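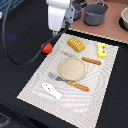
Vondengate Bakery Open Day, 10/22/22

I'd been meaning to go to the Vondengate open day for years and something always got in the way (usually rain, once a wedding, once a very bad cold that I still blame on the bus). This time I had the ticket stuck to the fridge a month ahead and told everyone at work I wouldn't be reachable, so there was no getting out of it.

The bakery sits at the bottom of the hill behind the old goods yard, and you smell it well before you see it. I came on the number 37, which drops you at the top, and walked down past the allotments with a whole string of people who were obviously going to the same place. We were all walking a bit too fast and pretending we weren't. Doors were at ten. I got there at quarter to and was still nowhere near the front!

They split us into groups at the gate and I ended up with Cameron Kingi, who has been on the night shift there since leaving school and talks about dough the way other people talk about their dogs. First stop was the flour store. I had imagined sacks, and there are a few sacks, but most of it lives in tall silos outside and comes in through pipes, and when it moves you can hear it hissing over your head. Cameron let us put our hands in bins of the different flours. The rye was much greyer and stickier than I'd expected, and the strong white had a sort of squeak to it when you pressed it together. One little boy got it all up his sleeves and his dad just sighed.

After that came the mixing room, which was LOUD. We'd been given those foam earplugs and I had thought that was a bit over the top until somebody switched on the big mixer. It takes one batch at a time and tips the whole lot out on to the table in a great slow flop, and everybody went "ooh" together. The dough then gets left alone for hours. Cameron said most of the job is waiting, and that new starters always want to poke it. I would definitely poke it.

The starter had its own small room with its own door and a handwritten sign asking you not to slam it. They call it Prumier, after a racehorse that did well for the first owner, and it gets fed twice a day, every day, Christmas included. We were each allowed a sniff. Sharp, a bit like cider, a bit like a cold apple shed. A woman behind me asked if you could kill it and Cameron went quite serious and said it had been close one January when the heating failed, and that two of them had taken buckets of it home and kept them in the airing cupboard until the boiler was mended. I loved that story and have told it to four people already.

Then the ovens. I'm not sure what I can say about them except that I could have stood there all afternoon. There are 3 deck ovens in a row and one much older brick one at the end, which they only light for open days and for the Easter loaves. The bakers use long wooden peels and they're so quick with them - a flick of the wrist and the loaf is in, and they're already turning round for the next. They slash the tops just before loading. Cameron showed us how the cuts let the loaf open up where you want it to, and what you get when you forget, which is a sort of split lip down one side. They had a whole tray of bad ones out for us to look at, and then for us to eat, and I have to say a bad one with salty butter tastes exactly as good as a nice one.

On a normal night they bake around 3000 loaves, and most of them are out of the building before six. I buy mine at half past eight from the shop on Pomare Street and had always thought of that as fresh. Well, it's fresher than I am at that hour.

Lunch was in the yard under a big awning. You queued for soup (leek and potato, or a spicy tomato one that ran out just as I reached it, typical) and helped yourself to bread from baskets down the middle of the tables. I shared a bench with a couple who had come all the way from Skididgate and were planning to open their own place, and they had a notebook full of questions about oven repairs. They'd already got the name picked out but wouldn't tell me! I gave them my opinion on currant buns, which is that there are never enough currants, and they did write it down.

In the afternoon there were shaping lessons. You got a lump of dough, a scraper and a bit of bench, and a baker came round and was kind about whatever you'd done. Mine was supposed to be a batard and looked more like a slipper. The trick is tension, apparently - you drag it towards you so the skin tightens up, and you go easy on the flour or it just skates about. I had far too much flour. They baked them all and you collected yours at the end with your name on a slip of paper, and I carried mine home on the bus inside my coat like a hot water bottle.

A few grumbles, since I always put them in. The queue for the toilets was awful. The shop part was tiny and sold out of the seeded rolls by one o'clock, so if you want those go there first and do the tour after. Parking was hopeless by the look of it and I was very glad of the bus. And the hill is a proper slog on the way back up with a bag of bread in each hand, so wear decent shoes.

Tickets were £4 and that included the soup and the dough, which seems almost silly. They're doing it again next autumn and the list opens in January at the shop counter. Ask for the morning tour if you can, as the brick oven was already cooling down when the last group went in.

The slipper made very good toast, by the way.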